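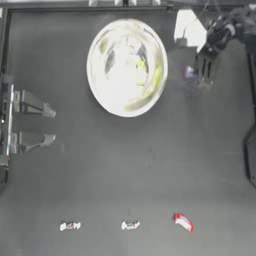 Wrapped items and glass bowl, Folwood bench

Minutes of the demonstration group, November
Present: Ngan-ling Lui (chair), Hauwa Bashir (minutes), two operators from Pathirana
Start 2:15 pm

1. Minutes of the last meeting
Accepted with one correction. The spare foot pedal belongs to Prarner and must go back to them.

2. Progress of the bowl task
Ngan-ling reported 200 demonstrations recorded by remote control, from the 300 we promised to Tondia. Of these, 19 were rejected at checking. Most of the rejected ones have a long pause in the middle, when the operator stops to look at the side screen. The operators said that the delay in the left handle makes them careful, and then they become slow. Hauwa will measure the delay before the next block of recording.

3. How to approach small wrapped items
There was a long discussion on this item. One operator prefers to come straight down with the fingers wide and close at the last moment. The other comes at an angle, so that the wrist view stays clear.
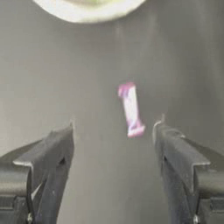
Ngan-ling has no objection to both styles, but each operator should keep the same style for a full block and write it in the log. A thin packet can turn when only one finger touches it – in this case the operator should open, go back and try again, and not push it along the table. Such a retry is kept in the recording. It was agreed that we do not cut retries out any more.

4. Guiding by hand
Hauwa asked if we can show the first part of the movement by holding the arm, as we did at Folwood in the beginning. The operators are in favour, but the hands of the person come into the camera views. Decision: we make a small trial, stored in a separate folder, and Tondia is informed before we mix anything.

5. Placing at the bowl
The operators should release inside the rim and lift the fingers clear before they move sideways. The other arm waits at a distance until this is finished.

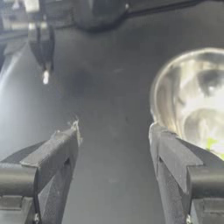
6. Storage
The disk in the recording computer has 626 GB free. Hauwa will copy the old blocks to the Pathirana server and confirm by email – nothing is to be deleted before that.

7. Other business
The chair at the second station is still broken. Ngan-ling will order a new one.

Meeting closed 3:40 pm.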